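Jeken Book Two is off to the printers, and pre-orders open Tuesday!

Hello everyone! I'm calling this a press release so it sounds grown up, but it's me at the kitchen table with cold tea as usual. The second collected volume of my webcomic Jeken is finished, all 115 pages of it, and Tuvik Press are putting it out in March.

It picks up right after the ferry chapter (sorry again about that cliffhanger) and follows Wi up to the salt town of Kilasum, where she tries to hand back the lantern and makes everything much worse. I redrew nearly 9 of the early pages from scratch, mostly because I couldn't draw hands back then and Wi waves hers about constantly. The market spread alone had me grumbling for a fortnight, all those awnings!!
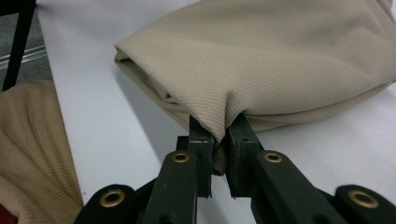
What's in the book

Chapters five to eight, plus a short story that has never been online, about Wi's aunt and the goat. There's a sketch section at the back too, with some very ugly first goes at the harbour guards (their hats changed every week, I gave up keeping track).

How to get one

Pre-orders open at 9 in the morning on the Tuvik Press shop. The first 86 copies come with a little ink drawing inside the cover, and you can ask for any character you like, goat included. Reviewers can get a PDF from the press page on the same site.

The online comic carries on as normal, with new pages every Tuesday.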